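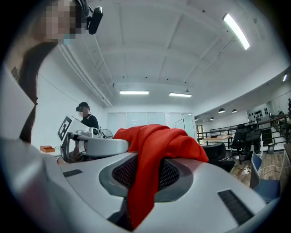 4.3 Recording a hand-held demonstration

1. Put on the head camera and tighten the strap.
2. Check that the marker on top of the gripper is clean and fully exposed.
3. Hold the gripper still for 2 seconds, then start the recording in Parkisik.
4. Perform the task at an even pace. For cloth, grasp a single fold and lift before moving sideways.
5. Release the object, withdraw the gripper and stop the recording.
6. Repeat from step 3 until 100 demonstrations are saved.

Note: Two operators may record in the same room. Assign each gripper its own session name.

CAUTION: Keep hair, sleeves and loose fabric clear of the claws. Route cables away from the walking area.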